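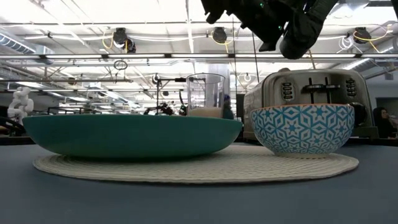
Condensation in the lockers on a boat kept afloat over winter

slip33
Posted 2019-01-26

We have a 33-foot sloop in the water at Condwood and this is our first winter leaving her in. Hauled out every November before this. She is plugged in to shore power and we are aboard most weekends, sometimes with the kids, so I don't want to close her up completely.

The cabin itself is fine. The trouble is the lockers along the hull, port side mainly, and under the V-berth. The inside of the fiberglass is wet to the touch every morning and there are black spots starting on the plywood bottoms. I have a small 198-watt heater running on low and both hatches cracked open a little. Would a dehumidifier fix this, or do I need to insulate the hull? The Climska compact is $215 at the chandlery here and I'd like to know before I spend the money.

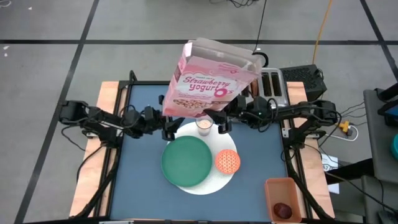

portlocker

Get the dehumidifier, but close the hatches when it is running or you will be drying the whole marina. Cracked hatches plus heat can work too, only you need a lot more air moving than most people have. Pick one way and stick with it. Set the drain hose into the galley sink so you don't have to empty the tank, and leave the seacock open for it. Then go through your food. Anything in cardboard, like a box of Strawberry yogurt O's with the flaps open, should go home with you or into a sealed tub. Same with paper charts and books. Prop up all the locker lids and cushions before you leave on Sunday night or whenever you go.

Wipe the black spots with white vinegar, let it sit an hour, wipe again. I would not use bleach on the plywood.
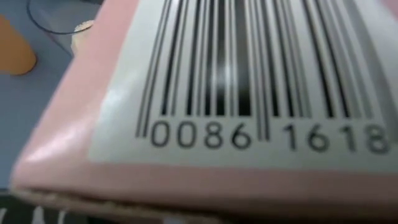 Pink package with a white label.

galleyside

Agree with most of the above. I had the same thing on a boat of the same size and the dehumidifier took care of the cabin but the hull lockers stayed damp. They are against cold water or cold air and no air gets in there. What I did:

Cut vent holes in the locker fronts, low on one end and high on the other.
Put Plonimeck mat under the V-berth cushions. Any open mesh mat will do.
Glued closed-cell foam to the hull inside four lockers. Clean the fiberglass with solvent first or it will peel.

The foam was the slow part – every piece has to be cut to a paper pattern and the edges need to butt up tight, or water forms in the gaps. Don't cover the chainplates or any through-hull. You want to be able to see those.

Check your stanchion bases too. I thought I had condensation on the starboard side and one of mine was leaking.
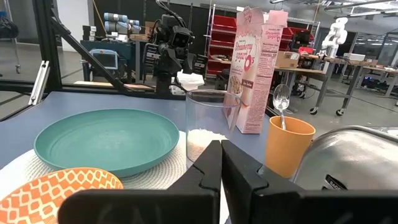 Can I leave a dehumidifier running on shore power when no one is aboard?

Most people here do. Plug it straight into a boat outlet with a ground fault breaker, keep it off extension cords, and make sure it shuts itself off when the tank is full in case the hose comes loose. Look at the shore power plug for any browning every time you go down to the boat. Ask the office as well, as some marinas have a rule against it.

slip33

Thanks both. Bought the Climska and shut the hatches. Will do the vent holes next and hold off on foam until spring, when the lockers are empty anyway. The stanchion bases I'll check with a hose once it's above freezing.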